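How Does a Workshop Buy a Robot?

When you want a new bicycle, you look at the price first. Then you remember the helmet, the lock and the pump. Buying a robot is similar, but the list is longer.

In the town of Serkport there is a small workshop with the name Yeoman. The people there want robots to learn kitchen jobs. Roy Heywood makes the shopping plan, and he begins it in May, long before anything is ordered.

Start with the job

Roy does not ask first, "Which robot is the best?" He asks, "What must it do?" A robot that lifts car doors has to be big and strong. A robot that handles dishes can be smaller, but it must hold things gently.

He also asks how many arms are needed. With one arm, a robot can pick up a bowl. With 2 arms, it can hold a bowl with one gripper and have the other one free for the next thing. A gripper is the robot's hand. Two arms cost more than one, so the job must be worth it.

In the picture, one gripper is closed on the rim of a green bowl, and the other is open and empty above the table. The saucepan, the food box and the toaster are practice things for kitchen work, and they had to be in the plan too.
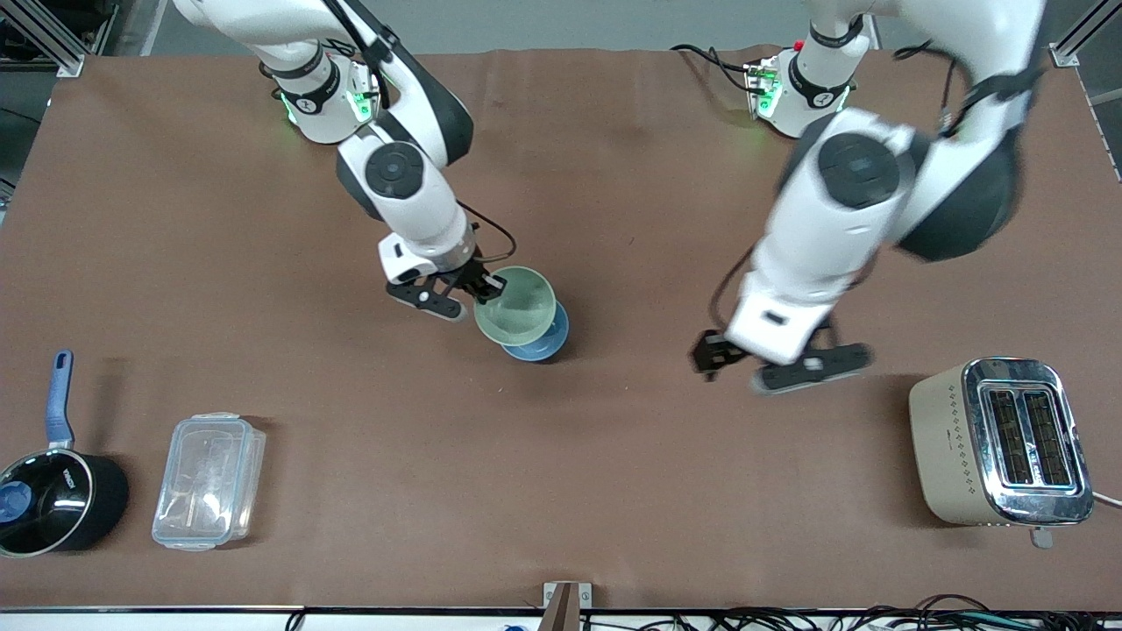
Count the small things

The arms are the expensive part, so people think about them a lot. The small parts are easy to forget: cables, clamps, a strong table, spare finger pads. Roy's list for one year had 39 lines, and most of them were small things like these.

Cyril Nuttall checks the list after him. Once he found that there was no money for bowls! The bowls for practice now have their own line.

Leave some money for later

A robot needs care, like a bicycle does. Pads wear down and screws get loose. People also need time to learn how to use the robot safely – this time must be paid for too.

Try it yourself

Choose a job for a robot in your home, for example setting the table. Write down how many arms it needs, what it must hold, and which small things you would buy with it. Then ask a friend what you forgot.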